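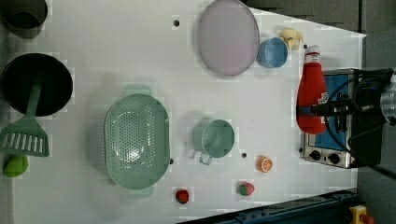 According to a reader's remark on the March draft of this guide, the kitchen task cannot be set up fairly without a reset procedure, and two teams following the old text would end up practicing two different tasks. Section 4 has been rewritten to answer that.

4. Table set-up and reset, kitchen task

This section applies to the Totbridge student league and to clubs using the Golamow practice kit. Complete Section 3 (arm mounting and cable routing) first.

4.1 Before you start

Two students are needed: an operator at the control station and a table hand. The table hand is the only person allowed to reach onto the tabletop.

CAUTION: Keep the emergency stop within reach of the table hand at all times. Press it before any hand crosses the edge of the table. Pausing the program is not a substitute.

4.2 Placing the objects

1. Press the emergency stop. The table hand calls "stopped" and the operator repeats it.
2. Clear the table of everything left from the last run. Wipe the white surface with a dry cloth.
3. Place the toaster oven first, on the arm side of the table. Check that the door can be opened without touching the arm mount.
4. Place the large items next: pan, colander and plate. They may be turned in any direction but must lie flat.
5. Place the cups, the measuring cup and the ketchup bottle. The bottle may be laid on its side. Cups go open side up.
6. Lay the slotted spatula on the table or across another item. The handle must not point off the table.
7. Add the small toy foods last. Leave room for the open gripper on both sides of each one.
8. Step back behind the floor line. Release the emergency stop only when the operator asks for it.

NOTE: Round items can roll when the table is bumped. If one moves before the run begins, put it back and restart the timer.

NOTE: Do not use the small holes in the tabletop as position marks. They differ between tables, and a program tuned to them will fail at the Proltaddale regional.

4.3 Checking the gripper

1. Home the arm. Enter code 374 at the control station to load the slow speed profile.
2. Open and close the gripper 6 times with nothing between the fingers. Listen for scraping.
3. Move the gripper over the oven, then over the ketchup bottle. Watch the cable loops during both moves. A cable that touches the door or drags on an object must be tied back as shown in Section 3.
4. Lower the fingers to the bottle and close them. Stop if the bottle is pushed sideways before both fingers make contact, and correct the approach angle.

CAUTION: Do not grip the oven by its control knobs. Side load on a knob is counted as a fault, and repeated load can bend the fingers.

4.4 Reset between runs

Repeat 4.2 from step 1. Teams entered for the Begović Cup must change the position of at least 2 large items at every reset and write the change in the log. Teams in the beginner group may keep the same layout for a full practice session.

If the arm has been stopped during a grasp, support the object by hand before opening the fingers. Home the arm again before the next run.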